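Two-Arm Gear Assembly Station: Report on the Second Half of the Project

Student project report, Gradstead shared workshop

1. Introduction

This report explains the work on a small two-arm station for putting gears on a plate. The first half of the project was about the arms, the table and the power, and it is described in my earlier report. The second half started in July and is about the wrist sensors, the cables and the first tests with the gears.

The station is built in the shared workshop in Otmont. I have the use of one bay there in the evenings and on Friday for the whole day. The workshop has a 3D printer, a drill press and a good supply of hand tools, but no laser cutter, so all the parts which I designed had to be printable. The total I have spent on brackets, cables, fasteners and cloth is 909 dollars. The arms are not included in this amount, as they are on loan from my department until the end of the term.

2. Aim

The aim was that the operator moves both arms by remote control and places gears on a round plate, and the station records the movements. Later the same movements should be replayed and corrected by a program, which I call Calimlim. For the report it was enough that Calimlim can replay one placement with one arm. I did not plan to finish the two-arm replay, and it is not finished.

3. Brackets for the wrist sensors

Each arm needs a sensor module close to the gripper. I designed one bracket and printed it for both sides. The first version was printed in grey and was too thin at the place where the screws go through. It bent when I tightened it. The second version is thicker there and has a rib under the module. It is green, which was the colour loaded in the printer that week, and I kept it.

The bracket took seven versions in total. Most of the changes were very small, for example a hole moved by one millimetre. I would advise other students to print only the part of the bracket around the screw holes at first. A full print took most of an evening, and the small test piece was ready before I had finished my tea.

The angle of the module was the most difficult decision. If the module looks straight down along the wrist, the gripper covers a large part of its view. If it is tilted too much, it sees the gripper tips only at the border. I tried three angles and took the middle one.

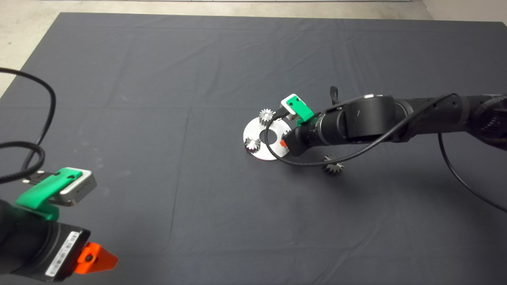 4. Cables and work surface

Cable routing was the part of the project that I underestimated most. In my drawings every cable was a straight line from the module to the edge of the table. In real use the wrist turns, so the cable must have enough slack for the largest turn, and this slack has to go somewhere. On the right arm the black cable still makes a wide loop from the sensor module, passes over the left part of the work area in front of the white plate, and then goes back under the wrist and along the arm. A gear that lies close to this loop can be pushed by it when the arm turns. I shortened the loop once, but then it pulled on the connector, and I made it long again. A better solution would be a clip on the first link of the arm, so that the slack is kept near the base and away from the gears. I have drawn this clip but I have not printed it.

The surface under the work is a dark cloth. Before the cloth I used the bare board, and small metal parts slid on it after any light touch. They also made a hard noise which was not pleasant for the other people in the workshop. On the cloth the gears stay where they fall. The dark colour helps too, because a silver gear has a clear outline on it. The disadvantage is the creases. The cloth was folded when I bought it and I did not iron it, and a plate which lies over a crease may rock a little. I now smooth the area under the plate with my hand before every session.

5. Test method

The task is simple to describe. Spur gears lie on or beside the round plate, and the operator must pick up one gear and put it down at a chosen place on the plate. A trial counts as successful if the gear is flat and the plate has not moved from its position.

I made 14 trials with the right arm only. The left arm was powered but held still. I did not use it to hold the plate, although this was my original idea, because the two arms came too close to each other and I was afraid for the brackets.

6. Results

Half of the trials were successful. In the other trials, the most common problem was that the gear turned in the gripper and came down on its edge. The gripper fingers are flat inside and the teeth give them only a small contact. In a few trials the finger touched the plate and pushed it along the cloth. The cable caused one failure directly.

The replay with Calimlim worked for one placement, as I had hoped, but only when the gear started at the same point as in the recording. I marked this point with a small piece of tape. Without the tape I could not put the gear back accurately enough by eye.

The glossy surface of the plate gave some trouble with the recordings. When the ceiling light was directly over the bay, the reflection was strong and the rim was hard to see. I turned off the lamp above my bay and used a desk lamp from the side. This was an improvement, but the recordings from before and after this change do not look the same, and I had to keep them in separate folders.

7. Problems which are still open

The connector at the module has no strain relief. It has come loose twice during setup. I plan to add a small hook to the bracket for a cable tie.

The plate is not fixed to the table. A ring of thin rubber under it was suggested to me by the Prunisstead makers' club, and I have ordered a sheet.

The fingers need a soft inner surface. I tried bicycle tube, cut into strips and glued, but the glue did not hold well on the plastic. The next attempt will be with double-sided tape.

8. Cost and time

The largest cost was cables, because I bought the wrong length first and could not return them. The filament was cheap in comparison. For time, I planned two weeks for the brackets and one for the cables. The brackets took three weeks and the cables also three, so the gear trials had to be done in the last week before this report. The design files for the bracket and the drawing of the clip are in the project folder on the workshop computer, under the name of the bay.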